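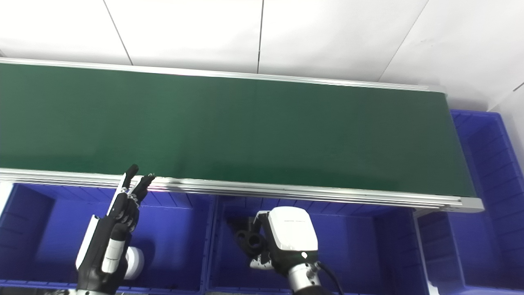
Photo: Noman Zaidi / Brodstead

Progress report, Norkmont sorting cell
July 7, 2020
To: Lirau program office
From: Noman Zaidi

Short one this time, we are mid-setup and I want to get back to it.

Where we are. Cell is up and moving parts between the belt and the blue bins. Black fittings only for now. Left side has the jointed finger hand, right side has the gripper, and the gripper is doing the holding. Left hand stays parked with the index finger up until its thumb joint is recalibrated. It drifts after a warm start. Tsuji sent a new calibration file, loaded it yesterday, not signed off yet.

Done since the January report:
Belt leveled and rail bolts re-torqued. Bins moved in tight under the front rail, the old gap was eating parts.
Right wrist cable swapped for a longer one. The old one pulled at full reach and we lost the gripper signal. No dropouts since.
Finger screws on the gripper checked and thread locked. Two had backed out. Now on the weekly list.
Head camera exposure turned down. The wall throws a lot of light back and the vision was loosing the far rail.

Numbers. 933 picks logged on the current settings. 40 misses, 18 of those with the fitting lying flat on the belt. The rest are a mix, mostly bad approach angle, and I have not had time to sort them properly.
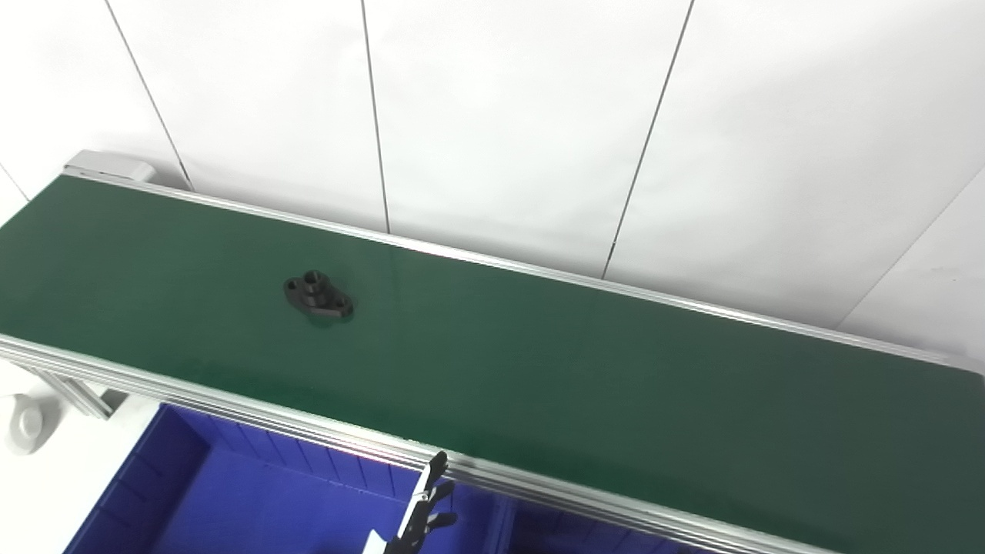 2 min read

Flat parts are the main problem. The flanged ones give the fingers very little to get hold of, just the short boss in the middle and the two lobes. Coming in low over the near rail, the fingertips can touch the aluminum before they get anywhere near the part. Raised the approach height in software — better, but slower. Next try is a thinner fingertip. Drawing is done, waiting on the shop.

Upkeep. Wipe belt and camera glass at start of shift, home both arms, run the empty cycle, then parts. Takes 40 minutes with the left hand calibration, much less without. The checklist is taped inside the cabinet door and the night crew has teh same copy.

Money. Inside budget. Cable and screws came out of spares. Fingertips will be charged to the tooling line, quote to follow. Would like to keep one spare gripper on site at Norkmont, lead time from Tsuji is too long to sit idle. Please confirm if that can go on this year's order.

Next: fingertip trial, left hand sign-off, then a second part type if both go ok. Full miss log goes out with the next report.

NZ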